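Plonis opens its hand-held gripper kit to outside borrowers

Plonis, the small workshop in Flilcombe that has been building hand-held grippers for teaching household jobs to robot arms, has opened its lending service to anyone who would like to try the tools before buying them. The kit goes by the name of Dendent, and until now it had only been offered to a short list of colleges and labs that already knew the people behind it. From September, a borrower can ask for a pair of grippers, keep them for 90 days and send them back in the same case they came in.

The idea is pleasantly simple once you have had the things in your hands. A person picks up one gripper in each hand and does an ordinary job with them, moving a cup or tidying a table, while a camera on each tool records what the jaws are doing. The recordings then go toward training a robot arm that has jaws of the same shape. It saves a team from having to tie up an expensive arm all day long, and it means the person doing the work can move at something close to a normal pace (after a bit of practice, anyway, as this reporter can cheerfully confirm).
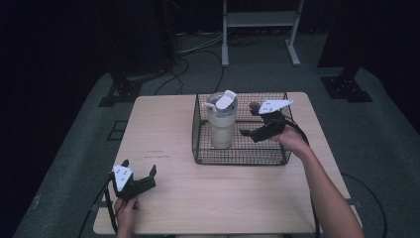
Marama Partington looks after the lending side at Plonis and has been with the workshop since it was two benches and a kettle. She told us that the most common question from new borrowers is what they ought to start with, and her answer is nearly always a job they could do half asleep. She is fond of drinkware. A tumbler with a flip-up lid, standing in a wire-mesh basket, gives a beginner plenty to think about, with low sides to reach over and a wire rim to steer clear of, and it is also the sort of thing most people have in a kitchen cupboard already. The white triangular plates on top of the grippers, with their small dark dots, are there to help the software work out where each tool is, and Partington asks borrowers to please not put stickers on them. Somebody did once, with a very nice sunflower.

The full kit costs $1,325 to buy, and that covers two grippers, the cables, a carrying case and a year of repairs. A single gripper is $946, and Partington admits the difference is small enough that most people who can stretch to the pair will want to. Borrowing is free for schools and community colleges, who pay only for shipping. Everyone else leaves a deposit, and if they decide to keep the kit at the end of the loan the deposit comes off the price.

I spent a long and very happy afternoon at the workshop trying the pair for myself. The grip is comfortable, the jaws close with a nice even squeeze, and I was surprised by how soon I stopped thinking about my fingers and started thinking about the thing I was picking up. The first half hour is clumsy, though, and there is no use pretending otherwise. My left hand lagged well behind my right, and I kept reaching too far, which Partington says is a habit that comes from judging distance from your wrist when you should be judging it from the tip of the jaw.
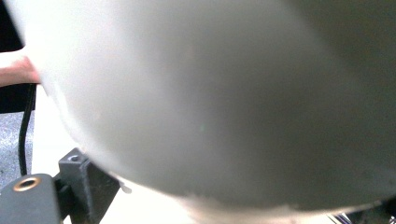
She had me slow down, come in level and wait a moment before closing, and by the time the coffee came round I was moving things back and forth without much fuss at all. There is a printed guide in the case that takes you through the same exercises, and it is written in good plain language, with a page at the back for notes. I would have liked a bigger section on using both hands together, and I was told a longer one is being written.

If I have a grumble, it is with the cables. Each gripper has its own, and it trails down past your arm and off to the floor, so you do have to plan where you are going to stand before you begin. Plonis is looking at a cordless version but would not give me a date, and Laurențiu Roman, who designed the jaws, was frank that he would sooner keep the cable than make the tool heavier. "You hold it for a whole morning," he said. "Every bit of weight you add, you will feel it by lunch."

Roman also had some advice for anybody setting up at home or in a classroom. Choose a table you are not precious about, he said, and leave yourself a clear stretch in the middle to work in. Printed wood-grain tops look smart but the finish can wear, and he would keep the good dining table out of it altogether. 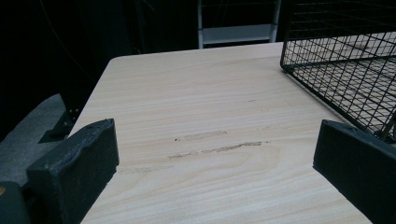 The jaw tips of a gripper spread wide over a tabletop with a few scuffs in its finish.

Replacement pads for the jaws are sold separately in packs of two, and fitting them is a job for a small screwdriver and a little patience. The parts come from Iordache, the supplier two streets over from the workshop, and are kept in stock, so orders usually go out the next morning.

There are 7 kits in the lending pool at present, and Partington expects the first round to be spoken for fairly quickly. Requests can be made through the Plonis website or by calling in at the Flilcombe workshop, which is open to visitors until 4 p.m. She asks that borrowers say a little about what they plan to do with the grippers, as she likes to pair newcomers with someone who has tried a similar job before.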